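FOR IMMEDIATE RELEASE

Atanton Opens Registration Drive With Free Concert Series and Longer Early Voting Hours

CLIRNUMPORT – The Atanton voter outreach project will bring free live music to early voting locations in Clirnumport this fall, starting Wednesday at 4 p.m. outside the Duman Street library branch. Registered voters can cast an early ballot inside the branch before, during or after the show.
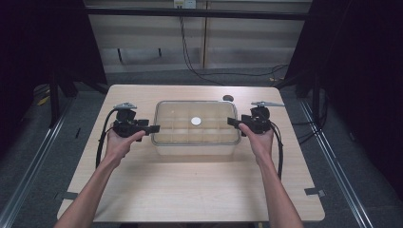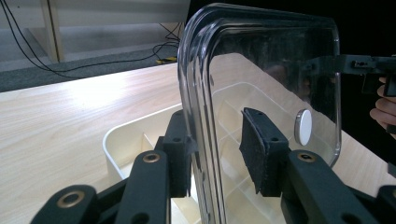
Concerts at Early Voting Sites

The series includes 10 shows at library branches, community centers and the Grudanano Theater. Each show lasts 90 minutes. The lineup is made up of local bands, two high school jazz groups and a gospel choir. Admission is free and no tickets are needed, except at the Grudanano Theater, where seating is limited to 334. Free passes for that show can be picked up at the theater box office starting at noon on the day of the concert.

Attendance is open to everyone. People do not have to vote, be registered or be old enough to vote in order to hear the music. No candidate, party or ballot measure campaign will appear on stage, and performers have agreed not to endorse anyone during their sets.

Longer Hours

Early voting sites in Clirnumport will stay open until 8 p.m. on concert days. Regular hours on all other days are 9 a.m. to 5 p.m. Anyone in line at closing time will be allowed to vote. The stages will be set up far enough from the entrances to keep walkways and parking clear, and music will stop 30 minutes before the polls close.

Registration

Atanton began its registration work in June with tables at street fairs and the Clirnumport farmers market. Almost 700 residents have filled out new registration forms or updated their address at those tables. Of the new forms, 226 came from people registering for the first time.

Residents who have moved, changed their name or not voted in several years are encouraged to check their registration before going to an early voting site. Atanton staff will have phones and tablets at each concert for people who want to look up their status. Staff cannot accept completed ballots. Mail ballots should be returned by mail or placed in an official drop box.

What to Bring

Voters should bring an accepted form of identification. A list is posted at the door of each site and at the Atanton information table. Lawn chairs and blankets are welcome at the outdoor shows. Coolers are allowed, but alcohol and glass bottles are not. Food trucks will be at the Duman Street show only.

In case of rain, outdoor concerts will move indoors where there is space. Voting will go on as scheduled in any weather.

About Atanton

Atanton is a nonpartisan voter outreach project based in Clirnumport. It runs registration tables, arranges rides to the polls and holds free public events during election season. It does not support or oppose candidates.

Media Contact

Atanton Press Office, Clirnumport. Reporters and photographers who plan to attend the Grudanano Theater show should check in at the box office one hour before the doors open. Interviews with performers can be arranged through the press office. Filming is not permitted inside the voting areas.

###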